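Wetport Health Outreach Group
Minutes of the meeting held on Jan 19, 2019

Present: Nipon Ratanaporn (chair), Relu Anghel (minutes), and members from the Clavell and Eskola surgeries.

1. Last meeting
Minutes agreed with one correction: the talk on antibiotics was given at Eskola, not Clavell.

2. Antibiotics talks
Relu reported back on the first two talks and was delighted with both. Almost 300 people came, which is wonderful for cold evenings with poor parking! The part on why antibiotics do nothing for a cold went down best, and the questions ran on well past closing. Several people asked whether they should stop a course once they feel better — we agreed the next talk should spend much longer on this, and that anyone unsure should be told to ask their own pharmacist or doctor.

3. Leaflet
Nipon brought the new draft and it is so much clearer than the old one. The page on how resistance spreads between bacteria was especially liked. Small changes: "microbe" to be explained the first time it is used, and the drawing of the cell wall to be made bigger.

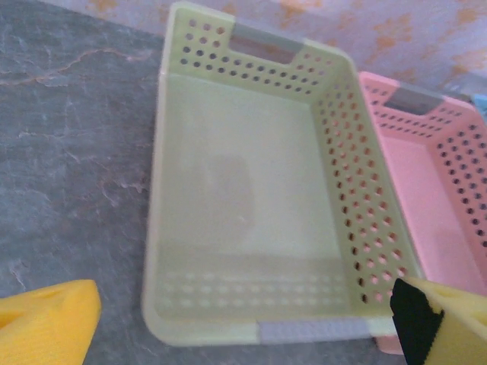

Rasteo has quoted for printing 700 copies, folded, and can turn them round quickly. Agreed to go ahead once the changes are in. Clavell would like 155 of them and Eskola will take whatever it can get.

4. School visits
Lots of excitement about this one. The science teachers want us back in July with the agar plate session, where pupils grow what is on their fingertips (lids taped shut throughout). Relu to write up the safety notes, Nipon to ask about lab space.

5. Any other business
A member asked if we could cover antifungals too. Yes please, but after the leaflet is out.

Next meeting at Eskola, date to be sent round by Relu.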